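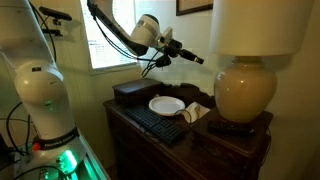 Equipment planning for a robot workcell is the work of deciding what an automated station will need, and what it will cost, before anything is ordered. It takes in the arm itself – usually the first thing anyone prices – along with the gripper, sensors, mounts, cables, spare parts and the hours people will spend setting it all up.

Small buyers tend to underestimate the smaller items, and a good plan gives each of them its own line, however humble it may look beside the price of an arm. The Tikadden worksheet, drawn up by Gisela Schmieder and Ezekiel Pruitt for workshops in Plivville, has 17 such lines, nine of them for things bought after delivery. An early version set aside $899 for cabling and brackets alone, and Pruitt later wrote, rather fondly, that it had seemed like plenty in May.

Plans also cover floor space, power, training and upkeep, and many owners go back over theirs once a year.

See also: Leasing; Maintenance budget; Robot end effector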